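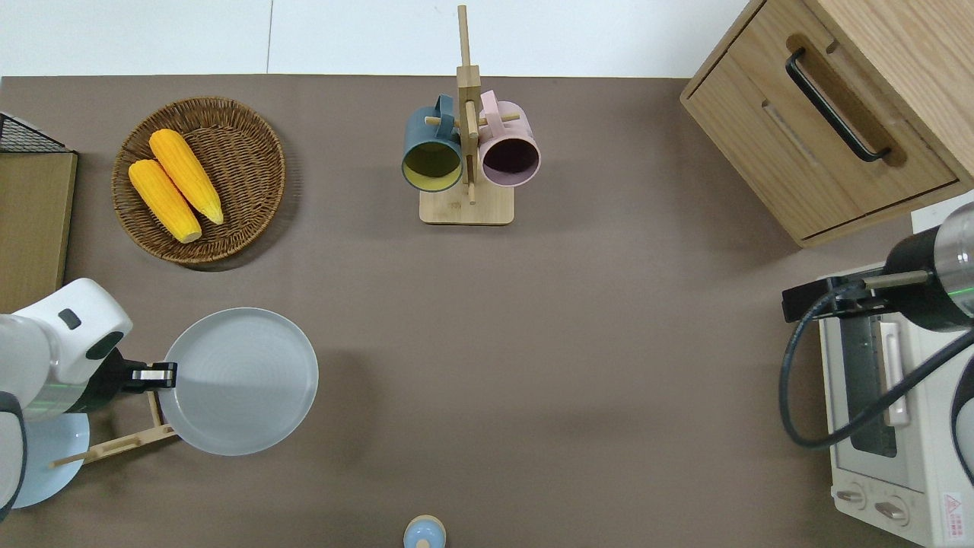

Fig. 1. Gray plate, dish rack and corn on the cob.

Section 5: First use of the Kameo electric steamer

Read this section before you cook anything. It applies to all Lemine steamers with the Kameo base.

1. Wash the trays, lid and drip pan in warm soapy water. Rinse and dry them. Wipe the base with a damp cloth.

CAUTION: Do not put the base in water or in a dishwasher.

2. Set the base on a flat, heat-safe counter, away from the wall and clear of overhead cabinets.
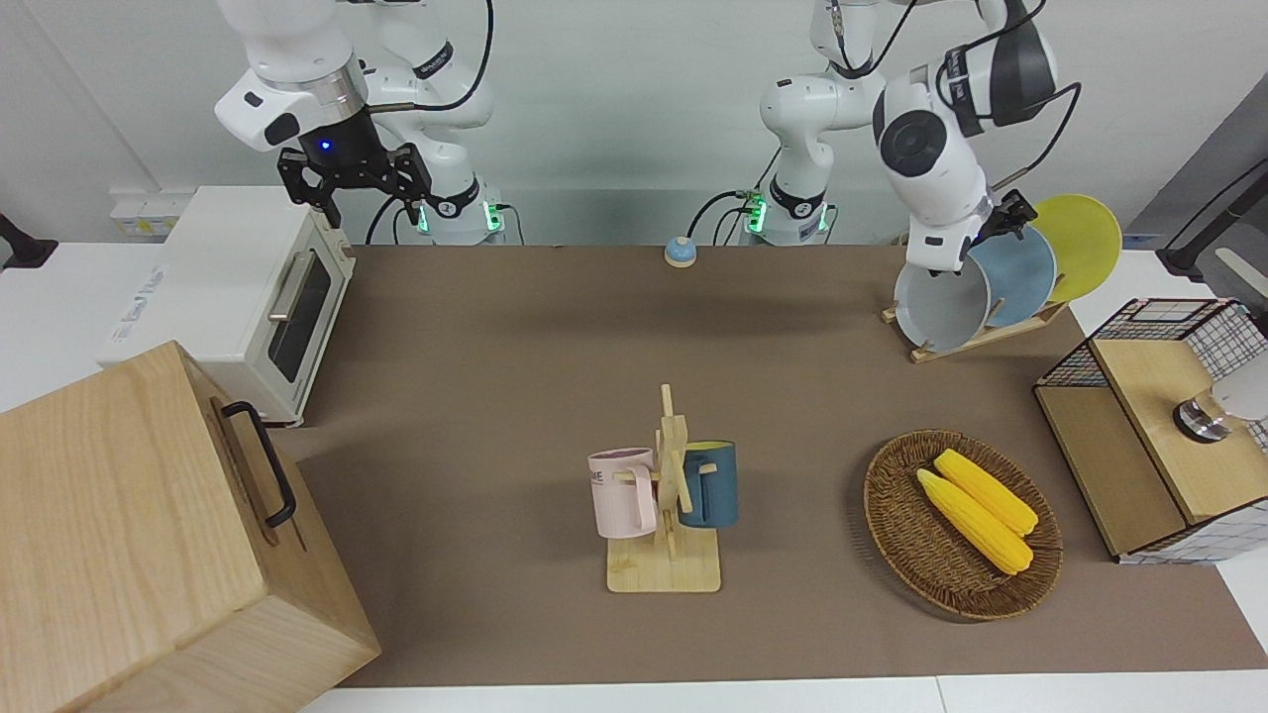
Fig. 2. Work table.

3. Fill the tank with 32 ounces of cold water. Do not go past the MAX line.

4. Put the drip pan in place, then the lower tray. The trays are numbered on the handle. Tray 1 always goes at the bottom.

5. Plug in the steamer, close the lid and run it empty for roughly 5 minutes. A faint smell during the first run is normal. Unplug, let it cool and pour out the water.

Note: Fish and poultry go in the lower tray so that juices do not drip onto other food. Poultry must reach 165°F in the thickest part.
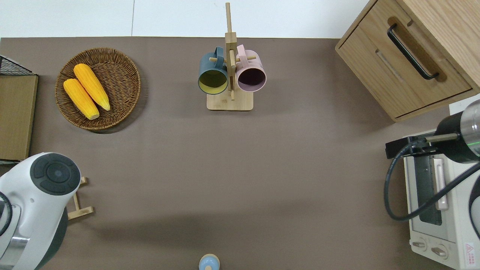
An owner in Langlois wrote that her corn came out tough at the time in the chart, and that adding a few minutes with the ears in a single layer fixed it. Times in the chart are for small ears. Add time for large or frozen ones. 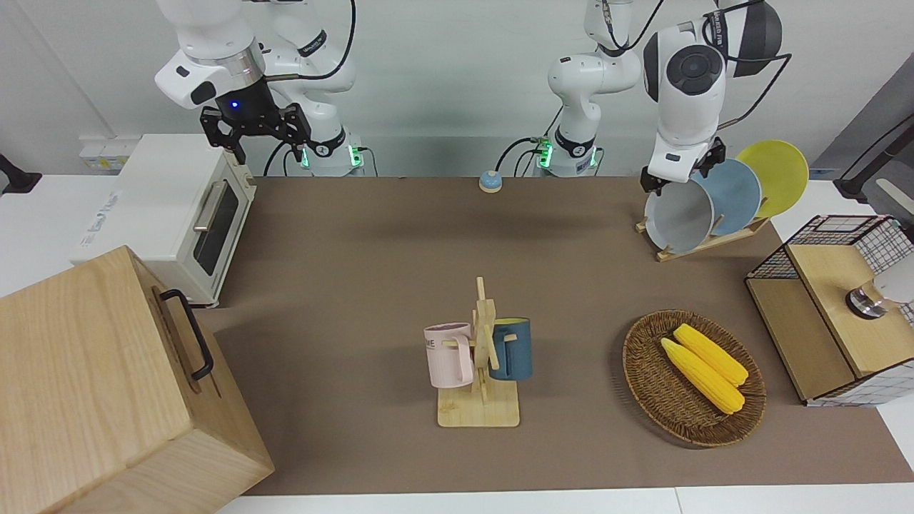

6. When the beeper sounds, open the lid away from you and use oven mitts to lift the trays.

CAUTION: Steam burns. Keep your face and arms back.

7. Empty the tank after every use. For scale, see Section 7.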